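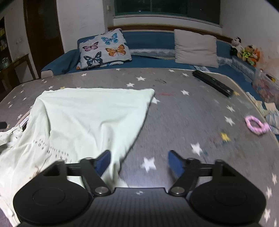
## Week two: when the machine comes for the folding

Handout for the evening group, Adthorpe. Bring it back in January, please, with your own scribbles on it, as we'll be using it again when we do pay and job grades.

Last week we did warehouses, and several of you told me (fairly!) that warehouses are easy. Everything's in a box, the box has a code on it, the floor is flat. So tonight we're doing laundry, and mostly laundry in people's homes, where none of that holds.

Look at what's on that mattress. There's a pale cloth, thin, with its folds running diagonally toward the middle, and a part of it passing between the two blue finger pads. Then there's a pink scrunchie, and a pile of folded clothes along the side with a clear plastic bag behind it. If you do home help for a living, you've stopped noticing jobs like this. You walk in, you find a corner, you shake it out, you're talking to the client the whole time. I cleaned houses for two years before I ever taught anything, and I couldn't have told you how I found the corner. I just had it in my hand.

That's the knowledge we're talking about tonight, and who gets to own it.

### Some words we'll need

**Hand-held gripper.** A person holds it and does the job through it, so the job gets done with two finger pads where you'd normally have ten fingers and your palms. The point is to record how a person does the work in a form that a robot with similar fingers might be able to use.

**Demonstration.** One go at a task, start to end. Picking up a shirt and folding it is a demonstration. So is picking up a shirt, dropping it, swearing, and picking it up again, and we'll argue later about whether that one should be kept.

**Deformable.** Engineers' word for anything that changes shape when you touch it. Towels, sheets, dough, bags of salad. A mug is the same mug from every side, but a sheet is a new problem each time you put it down.

**Tacit skill.** The corner thing. Stuff you know how to do and can't easily say.

### The case: Zukdale

Zukdale is a home help outfit with 18 people on its books, most of them part time. They do cleaning, laundry, beds and a bit of shopping. Their linen goes out to Namby, which is a proper industrial laundry with big ironers and feeding machines, and has been automated in bits and pieces for ages. Personal clothes stay in the client's home and get folded by hand.

So you've got two workplaces handling the same kind of stuff, and they've gone very different ways. I think that's why I like the pair so much as a case.

At Namby, the machine came first and the work got cut to fit around it. A person stands at the feeder, finds two corners, clips them, and the machine pulls the sheet away flat. Think about that for a second! The expensive equipment does the pulling and pressing, and the human being is there for the corners. People I've talked to on that line say the noise is bad and the standing is worse, and the pace is what wears you down, because the clips come round when they come round. They also say they'd be sorry to go back to carrying wet linen by hand. Both of those can be true and I'd like us not to tidy it up.

At Zukdale there's no line. What came in was the Kuroda project, which asked staff to do some of their ordinary tasks with a hand-held gripper so the movements could be recorded. It was voluntary and paid by the hour, at the normal rate. One worker ended up with 102 demonstrations of folding alone and told me she now dreams in T-shirts.

### What changed for the people doing it

I'll give you my notes more or less as I took them down.

- It's slow. A fold you'd do without looking turns into a little project, with a lot of reaching and letting go and trying again from another side.
- Your wrist notices. You're holding the weight of the tool as well as the weight of the cloth. People asked for breaks and got them, though they had to ask.
- You find out what you know. Several people said they'd never thought of folding as a skill until they had to do it with two fingers. One said it made her proud, and then a bit cross about her pay.
- You talk less. Talking to the client is half the job at Zukdale, and it's very hard to chat while you're watching a pair of finger pads.
- Homes aren't labs. You work on whatever flat surface is going, and often that's a mattress, with other people's belongings on it and around it. Workers had views about which rooms they were willing to record in, and I think those views ought to have been written down at the start.

That last one is where I'd like you to slow down. A sofa with a butterfly cushion and soft toys on it says a good deal about a household. When the job used to leave nothing behind but clean clothes, the question of who sees the room didn't really come up. Now it does, and the worker is the one standing there when the client asks.

### The money question

Say a machine does learn to fold in a living room. (I've no idea when. Don't write down a year, whoever tells you one.) Who gains? The firm might, if it can take on more clients. The client might pay less. The worker might lose the dull half hour and keep the rest of the visit, or she might find the visit is now half an hour shorter and so is her wage. I've seen that second thing happen with dishwashers in care homes, and those don't even have fingers.

The Kuroda arrangement paid for hours. It didn't pay anything for later use of the recordings. Some of you will think that's fine, it's a job, you don't own the cake once you've sold it. Some of you will think it's closer to a musician's recording. I lean toward the musician, but I've been talked out of it before.

### For discussion, in pairs

1. Pick a task from your own job that involves something soft, floppy or crumpled. Write down how you do it so a stranger could follow. Stop after 16 steps, wherever you've got to.
2. Which of those steps would you be glad to hand over? Which would you fight for?
3. Draft a short notice for a client explaining what gets recorded in their home and what doesn't. Keep it to words you'd say at the front door.
4. Should the dropped shirts count as paid work? Should they stay in the recordings?

### Before next time

Fold one bath towel at home using only your thumb and first finger on each hand, then do it again one-handed. Time yourself if you like, but I'm more interested in what you said out loud while doing it. Write that down (clean it up first, if you must) and bring it along. We'll start with those and then get on to the Namby shift patterns, which I ran out of room for on this sheet.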